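Back of the worktop

The machine was out on the side when I got up, so that was breakfast sorted – or at least started. We have 2 feet of clear worktop in this flat and it has most of it.

Trarcombe is full of small kitchens like mine. Old harbour houses, chopped into flats, everything shoved up into corners. You learn what earns its place. Toaster, gone. Bread bin, gone to my sister. The big grey thing stays.

I'd resisted. Three years of saying no thanks, I've got a kettle. Then a neighbour moved out to Nusness and couldnt face carrying hers down the stairs, and that was that.

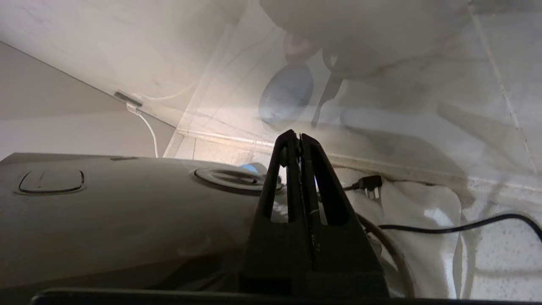 Grey casing, domed top, pale wall. The corner in soft light.

What I like is the top. It curves, so you can't pile post on it. Everything else in the kitchen gets piled on. Letters, keys, a bag of onions once for a week. Not this. One wipe with a damp cloth and done, though the groove round the ring wants a cotton bud and some patience. The seam at the back too. Crumbs find it.

I keep meaning to shift it left. Never do. The wall behind goes unpainted in my head for another month, and the grey goes well enough with grey.

A shop in Rellesov Street will sell you shelves for a corner like mine, made to measure, very handsome. I went in April. Came out with a dishcloth. Anything on the wall there would only be one more edge to bang your head on, and teh dusting is bad enough already.

So it sits. Cloth on the tap, mug on the draining board, the rest put away by 3 if I'm being good. Mostly I'm not.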